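Drestville workshop arm gets a drinks cooler to practice on

October 5, 2024

Our shared workshop in Drestville has a new favorite corner, and it's the one with the two-door drinks cooler in it. We've been building a robot arm there since January, five of us on most evenings, and we call it Clovix.
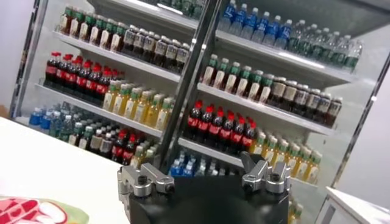
What we're working on now

The gripper has two metal fingers, and we made both jaws over again last month - the first pair bent! The wrist camera rides right behind them, so we get the same close-up the arm does. Glass doors are a tough test for it, with the overhead lights streaking all over them, and then there are rows and rows of bottles to tell apart (cola with red caps, water with blue ones, and far too many kinds with green). I've been sorting camera stills by cap color and I'm at 2392, so please come help me.

We've spent nearly $1000 so far, mostly on motors. The folks at the Willinbridge makerspace are lending us a spare controller, and we'll have the arm out for visitors at our next open evening, doors at 7. Bring snacks if you like.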